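Feature wall

A feature wall (also accent wall) is an interior wall finished in a different colour, material or pattern from the other walls of the same room. The term is most common in Australia and New Zealand; "accent wall" is usual in North America. Reds, oranges and dark blues are frequent choices, as are wallpaper, timber cladding and exposed brick.

The feature wall has attracted a large body of advice, much of it produced by companies that sell paint. Claims about its effects on mood, apparent room size and resale value are repeated widely and seldom sourced.

Origins

Accounts of where the feature wall began don't agree. Popular histories often credit modernist architects of the early twentieth century, who did paint single planes in strong colours. Whether suburban householders picked up the habit from them is another matter. Painting one wall is cheaper than painting four, and people with half a tin left over hardly needed a theory. Violeta Pereyra, in her survey Insaurralde, named after the street where she began it, argued that the single coloured wall in ordinary houses owed more to the price of pigment than to any architect. Her evidence was mostly interviews, and dates given from memory decades later should be treated with care.
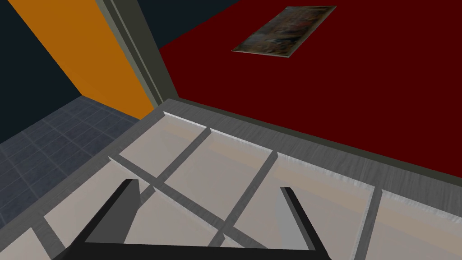

Fidel Carrasco replied that the price of pigment explains why a household might paint only one wall, and leaves open why it so often chose the one behind the television. In his view magazines had more influence than Pereyra allowed, and her interviewees had simply forgotten reading them. Neither writer produced sales records, and the question remains open.

Claimed effects

Apparent size. Decorating guides commonly state that a dark or warm colour on the far wall "brings it forward" and makes a long room seem shorter. Some viewers do report such an effect. Lighting, furniture and the colour of the floor also change how deep a room looks, and guides rarely say how these were kept the same. Several guides give the opposite advice, holding that a dark end wall adds depth. Both versions have appeared in brochures from the same manufacturer.

Mood and appetite. Red is said to raise the pulse, make people hungry and start arguments. Blue is said to calm. Much of the support for this comes from short tests with coloured cards or screens, which are a poor stand-in for living beside a painted wall for years. People also stop noticing a colour they see every day, a point the brochures tend to leave out.

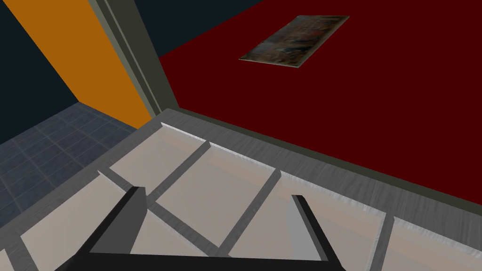 Sleep is sometimes added to the list. Orange in a bedroom is discouraged by some writers and recommended by others as "welcoming", and it's hard to think of a result that would prove either of them wrong.

Resale value. The paint company Evemano advertised that a feature wall could add 4000 dollars to the sale price of a house. The figure came from a questionnaire in which 128 people were shown drawings and asked what they might pay. None of them was buying a house. Later advertising kept the figure and dropped the mention of the questionnaire.

The Vevance study

The Vevance study is the one most often quoted in favour of feature walls. It followed households that had painted one wall and asked them in September whether they were happier with the room. Most said yes. There was no comparison group of households that had painted all their walls, or had merely tidied up, and people who have just spent a weekend with a roller may be inclined to approve of the result. A summary was carried in the local press in these terms: 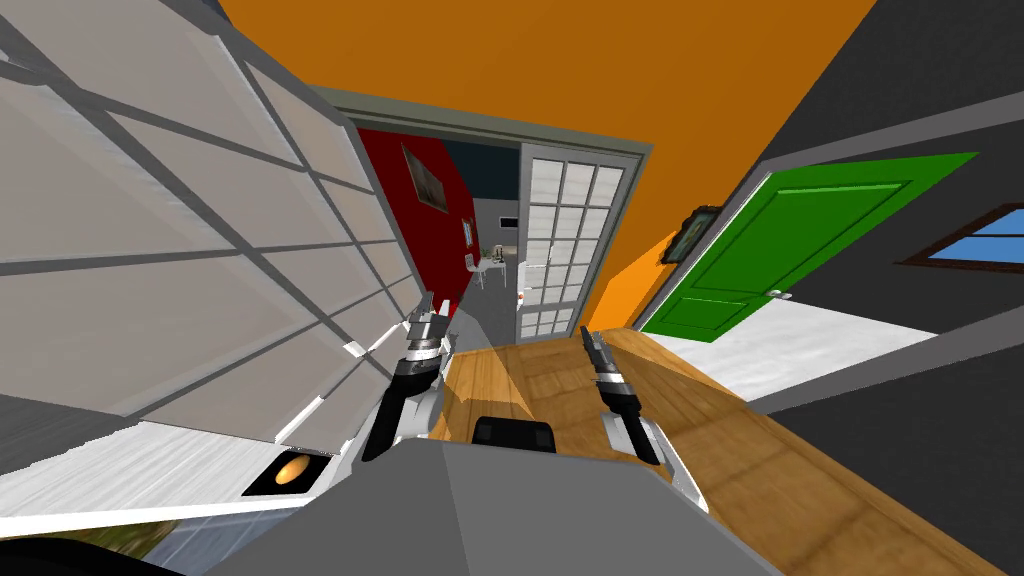

WETDALE, January 4, 2020 – One bright wall is enough to lift the whole home, according to researchers behind the Vevance study. Around 300 households took part. Organisers say the findings "speak for themselves" and hope to repeat the exercise in a larger town.

The full report had not been released when the summary appeared, and the version that followed ran to 12 pages, with no description of how the households were chosen. It has been cited since as proof that colour improves wellbeing, which goes well beyond anything the households were asked.

Practical matters

Some of the trade advice is better founded. Deep reds often need a tinted undercoat and extra coats to cover evenly. Dark matt finishes can show scuffs and rub marks, especially in hallways. Strong colours may fade unevenly in direct sun, so that moving a picture leaves a darker patch where it hung.
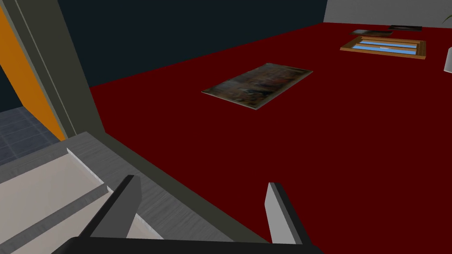 Covering a dark wall with a pale one is also more work than the reverse, and a stain-blocking primer is sometimes needed. Rental agreements may require a tenant to restore the original colour, a cost that seldom turns up in articles describing the feature wall as a cheap change.

Decline

The death of the feature wall has been announced many times, often in the same magazines that had recommended it a few seasons earlier. Such announcements are usually followed by a suggested replacement, among them the painted ceiling, the half-height band of colour and the room done in one shade throughout. Reliable figures on how many houses have a feature wall at any given time don't appear to exist, so neither its decline nor its frequent return has been measured.

See also: Dado rail; House painting; Wallpaper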